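Home | Topics | Handling | Safety | Standards | Log in

Handheld gripper practice

Handheld gripper practice is the body of rules, written and unwritten, that covers how people record household tasks using grippers held in the hand. The recordings are later used to teach robots. The best-known written set is the Reltton Code, which fits on 38 pages and is obeyed, by most accounts, on the first 12 of them.

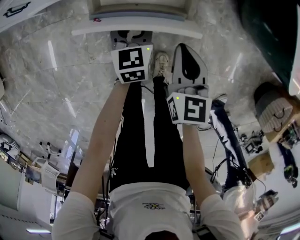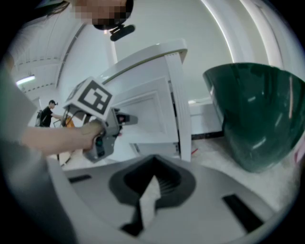
Handheld grippers with square black-and-white markers, in use beside white cabinets.

Background

Early crews worked from habit. Each lab had its own way of holding the tool, its own idea of a clean start, and its own firm belief that everyone else was doing it wrong. The Adus workshop, held one July in a meeting room with poor ventilation, was called to settle the matter. It produced a two-page draft and a lasting disagreement about thumbs.

Hannelore Zürcher, who edited the draft, expanded it into the Reltton Code. Her foreword is a single sentence asking readers to finish the document before writing to her.

Main rules

Markers. The printed squares fixed to a gripper must stay flat, clean and in view as much as the task allows. Hands go on the handle and off the marker. A scratched marker is replaced. Coloring it in with a pen is mentioned by name as a forbidden repair, which suggests a history.

Pace. The operator moves at the speed of a person who is slightly bored. Sudden jerks are marked down in review, and so is the slow, ghostly drifting that new operators adopt once told about the jerks.

Spacing. Two operators may share a room if they can both reach out fully and touch nothing they did not mean to touch. Cables are to be kept clear of feet. The code gives this rule three separate times, in slightly different words.

Faces. Any face caught in a recording is blurred before the files leave the building. This includes reflections in ovens, kettles and spoons.

Failed attempts. A dropped item is recorded as a dropped item. The operator does not restart, apologize to the item, or delete the take. Mirjam Schnyder argued for this rule at Adus on the grounds that a robot shown only success has no idea what to do with a cup on the floor.

Session limits

The Baumgartner supplement, added later, sets a rest break after every 38 minutes of gripping. It also caps a single operator at 630 takes per week. Crews complained that the figure was too low until they had tried to reach it.

Criticism

The Bruvwood group, which publishes a rival guide, holds that the code is too fussy for real homes. Its own guide has 800 numbered clauses. Supporters point out that many of these are very short.

A quieter complaint concerns furniture. The code assumes doors that open, drawers that slide and handles at a sensible height, and gives little advice for the rest – a cabinet door that sticks is covered only by the phrase "use judgment."

See also: Marker tracking; Operator fatigue; Task scripts

Shared 38 times | 3 comments

tidybench
The thumb argument is still going. We have a split lab. Lunch is tense.

m_orrel
Could the pace section say something about left-handers? Our reviewer marks mine as jerky every time and I move like a glacier.

gripnotes
Spoons are the worst for faces. We switched to matte ones and I recommend it.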